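Small plates: has the portion thing gone too far?
Forum > Eating Out & Eating In > General Grumbling
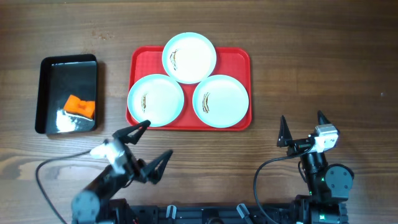
Three plates, one red tray.

crumbledown wrote:
Went to Besell with my sister in August. The menu opens with a paragraph explaining how the menu works, and I have come to regard that as a bad sign in a restaurant. Plates are "designed for sharing" and "arrive when they're ready." We were two people. The plates came with three of everything. Three dumplings, three shrimp, three little toasts with something whipped on them.

I have known my sister for 50 years and I have never liked her less than I did over the third toast.

Total was more than I'd pay for a steak, a baked potato and a slice of pie, and I had cereal when I got home. Am I just old, or is everyone putting up with this?

Posted 7:12 pm

hwillems wrote:
You're old, but you're also right. The word "sharing" is doing an enormous amount of work. Soup can be shared. A roast can be shared. A single scallop gets negotiated.

Henk Willems

Posted 7:30 pm

paprika_lane wrote:
I'm going to disagree with both of you. I love small plates. I'm a slow eater and a picky one, and for most of my life going out meant getting one giant plate of something I was tired of after 9 bites. Now I get to try six things and if two are bad, so what.

Also, you can ask for an extra toast. They'll do it. They're not guarding them.

Posted 7:41 pm

crumbledown wrote:
I did ask. It was a second order. Three more toasts. Then we had four between us after the fight and one of those went home in a napkin.

Posted 7:44 pm

paprika_lane wrote:
So you started with three toasts, ordered three more, and still had a fight. I'm starting to feel for your sister.

Posted 7:46 pm

msmits wrote:
I cooked in a place like this for a few years (not Besell) so I'll give you the view from the back. The threes come from how the plate looks. Odd numbers sit nicer, or so every chef I worked for believed, and none of them would hear otherwise. When a table of two came in we were supposed to ask whether they wanted it adjusted. On a busy night that question did not get asked.

The "arrives when ready" part is for the kitchen's benefit. It means I don't have to time your fish against your friend's pork. It made my life much easier and I felt a little bad about it, though never enough to mention it to a customer.

Maarten

Posted 8:15 pm

hwillems wrote:
Thank you for your service and your confession.

Posted 8:17 pm

tinroofdiner wrote:
Can we talk about table size? If you're going to send out seven dishes, buy a table that holds seven dishes. At Postma my wife held the bread in her lap for most of the meal. The waiter came by and asked if he could take anything away and we both looked at him like he was the coast guard.

Posted 8:52 pm

paprika_lane wrote:
OK, the table thing I'll give you. I have eaten olives off a windowsill.

Posted 8:55 pm

gladys_b wrote:
I do small plates at home now and it's great, so I don't think the idea is the problem. Four of us, everybody brings two dishes, I put out the little plates and people help themselves. You can make as much as you want! Last time we had a bean salad, meatballs, a cucumber thing with dill, roasted peppers, a potato omelet and way too much cheese. Cost hardly anything next to a night out. The only rule is no one brings hummus, or you get four hummuses. We learned that one early.

Posted 9:20 pm

hwillems wrote:
Gladys, with respect, that's a potluck.

Posted 9:24 pm

gladys_b wrote:
It's a potluck with small plates, Henk.

Posted 9:25 pm

crumbledown wrote:
I'd come to that. I'd bring hummus though, it's the only thing I can make.

Posted 9:31 pm

msmits wrote:
If anybody wants a decent middle ground, Trandia does half portions of regular dinners. You get your own plate and it has a vegetable on it. A couple of them and a salad fed two of us fine, and the bill came in 30 lower than the last sharing place we tried. They'll add 10 percent for service without saying so, so read the slip before you tip.

Posted 9:48 pm

tinroofdiner wrote:
How big are the tables

Posted 9:50 pm

msmits wrote:
Normal. You could put your elbows down.

Posted 9:53 pm

crumbledown wrote:
Booking it. Taking my sister - separate plates.

Posted 10:02 pm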